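Filed under: Bath & Laundry > Small Stuff, Tested

Himwood Ribbed Soap Dish: two months at the sink

I go through a lot of bar soap. I switched from liquid a few years back to cut down on plastic bottles, and the one thing I miss is not having to think about where the soap sits. A bar left on a flat ledge turns to paste on the bottom. A bar in a bad dish does the same thing, only slower.

The Himwood is a shallow plastic tray with raised ribs inside. It has no drain hole and no spout. The bar rests on the ribs, water collects in the channels between them, and you tip it out when you remember. I bought one for the bathroom and liked it enough to buy a second for the kitchen.

What I was looking for was simple. The bar had to dry between uses, the dish had to stay put, and I wanted to be able to clean it without a toothbrush. My old Wallner dish had a slotted insert that lifted out, and the underside of that insert was always slimy no matter how often I rinsed it.

Drying first. With two people using it morning and night, the bar was firm on top and slightly soft along the ribs by the next use. After a weekend away it was hard all over. The channels are deep enough that the water stays below the soap, as long as you empty them every other day. Skip a week and you get a cloudy puddle that touches the bar. A drain hole would fix this, but then it would drip on the counter, so I can live with it.

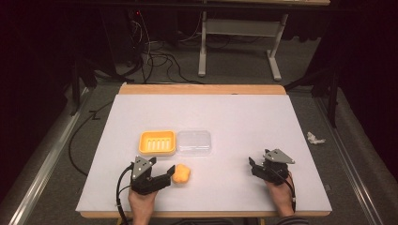

Orange-yellow ribbed dish, with a clear lidded box and a flower-shaped sponge.

Cleaning takes under a minute. Warm water, a soft sponge, done. The corners hold a little residue and need a second pass. A flat scrubber rides over the tops of the ribs and misses the channels, so use something with some give. I don't put it in the dishwasher - the label says hand wash and I have not tested that.

Size is the weak point. A standard bar fits with room at the ends. The big square olive oil bars I buy in July, when the shop in Sirovden has them on sale, hang over the sides until they wear down. Cutting them in half works fine and the halves last longer anyway.

A lidded box is still the better choice for travel. At home I would not use one, as a closed lid traps the damp and the bar never firms up.

The dish is light, and on a smooth surface it slides if you grab a wet bar in a hurry. Himwood sells stick-on feet separately. I cut two strips of shelf liner and put those under it, which did the job for nothing. A plain white counter or shelf also shows every dried soap ring, so plan on wiping under the dish too.

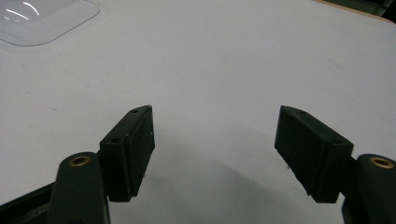

A smooth white surface with a matte finish.

Would I buy it again? Yes, for a regular bar at a sink that gets steady use. If you know you will never empty it, get the Ridelow with the sloped base, which costs more but drains by itself into the basin.

Posted 6/9/26

Related reviews
Ridelow Sloped Soap Saver
Wallner Two-Piece Dish: why I stopped using it
Bar soap or liquid for the kitchen sink
Shelf liners that don't leave marks
Travel soap boxes compared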